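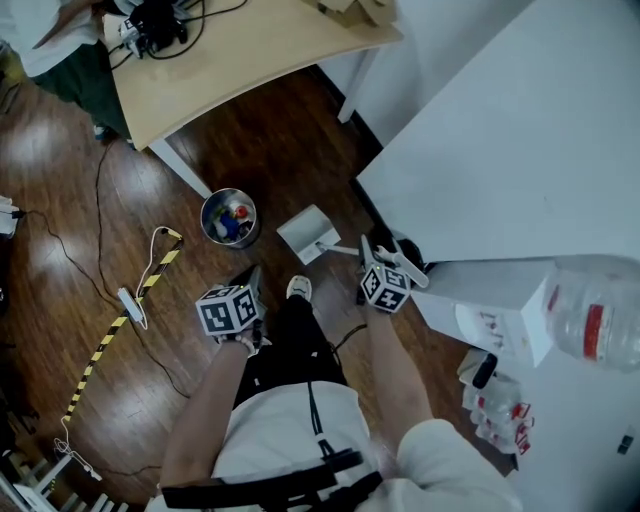
搬进新办公室之后，我买的东西里花钱最少、用得最高兴的，是一只不锈钢垃圾桶。牌子叫Bokar，圆筒形，没有盖子，没有踏板，桶口收了一圈边。111块，含运费。同事Ottilie Gasser看到订单时问我是不是点错了，一百多块买个没盖的桶！我当时也有点心虚，现在用到八月，可以放心写这篇了。

先说为什么非要金属的。我们之前用的是塑料桶，薄，轻，套上袋子以后稍微扔个重一点的东西进去，整只桶就往一边歪。椅子轮子蹭一下，它能滑出去半米。最烦的是味道，中午的外卖盒在里面放一下午，塑料会把那股味道记住，洗多少遍都还在。Bokar这只冲一冲、拿旧毛巾一抹就干净了，到现在我凑近了闻也闻不出什么（是的，我真的凑近闻过）。

没有盖子这件事，我想专门夸一下。带盖的看着体面，可是在办公室里，人手上总是有东西：一手咖啡一手文件，或者抱着拆了一半的纸箱。踩踏板要站稳，掀盖要腾手，最后大家都把纸团放在盖子上面。敞口桶就没有这个环节，走过去，松手，完事。感应式的我也试过，Folel家的，386块，装好电池头两个星期很新鲜，后来有人从旁边走过它就开，开了又合，合了又开，开会的时候听着特别出戏。现在它在储藏间装备用的灯管，倒也合适。
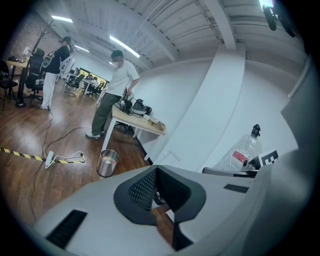

桶放在哪里，其实比买哪只更值得琢磨。我们起初照习惯把它塞在墙角，结果墙角那边干干净净，桌上全是包装袋。后来Valentin Eberhard把它挪到了浅色木桌的一头，就在桌子前面，纸屑、标签、扎线带顺手就下去了。那张桌子上设备和线缆常常缠成一片，桌头还堆着小盒子，拆东西、理线都在那里，垃圾自然也从那里来。不锈钢的筒身立在红棕色的木地板上也好看，比我原先担心的要顺眼得多，里面花花绿绿的垃圾露出来一截，我也不觉得乱。

容量是14升。这个数字写在商品页上的时候我没概念，用下来的感觉是：纸和包装袋为主的话，一天倒一次正好；要是当天拆快递，下午就得换袋。纸箱别往里塞，压扁了单独拿走，不然一个箱子就能把桶口堵死。矿泉水瓶也一样，我们拧掉盖子踩扁，另外收。有人会说那干脆买大一号，我不太同意，大一号的桶放在桌边会顶到椅子，而且桶一大，大家就理直气壮地不倒了。

缺点也有，我老老实实写几条。

筒身留指纹。搬动的时候最好捏着上沿，不然一圈手印，阳光一照非常明显。我每周用微湿的布顺着擦一次，再拿干布收一遍，别画圈，画圈会出雾状的水痕。

袋子不好固定。它没有配内圈，袋口要自己翻出来套住桶沿，袋子小了会绷开，大了又拖在外面像裙子。我试了好几种，最后用的是Pramum的抽绳款，翻下来把绳子轻轻一拉，卡得很服帖，换的时候直接提走。这一条如果厂家肯加个卡圈，我愿意多付二十块。

声音。空桶的时候扔个硬东西进去，“当”的一声，全屋抬头。在桶底垫一张折起来的旧报纸，会好很多，顺便还能吸掉漏出来的饮料。

桶底最初有点打滑，我贴了一圈从五金店买的薄橡胶条，木地板也不会被刮花。Gaspard Perrin嫌我贴得不直，自己拿回去重新贴了一遍，确实比我贴的好。

下单之前我还认真看过Zürcher的那只，853块，拉丝做得漂亮极了，桶沿摸上去圆润得像瓷碗，店里的人还让我提起来掂了掂，很有分量。如果是放在客厅，或者放在接待客人的地方，我大概会咬牙买。可是放在一张整天拆东西的桌子旁边，每天挨鞋尖和椅脚的磕碰，我宁愿用一只磕了不心疼的。Bokar这只下半截已经有两处小凹痕，一处是我踢的，另一处没有人承认。

会不会再买？已经又下单一只了，准备放在打印机那边。Meinrad Haslinger说想给家里书房也带一只，我让他先去量一量书桌底下的高度，他家那张桌子带横梁，桶塞进去之后手伸不伸得过去，还真不好说。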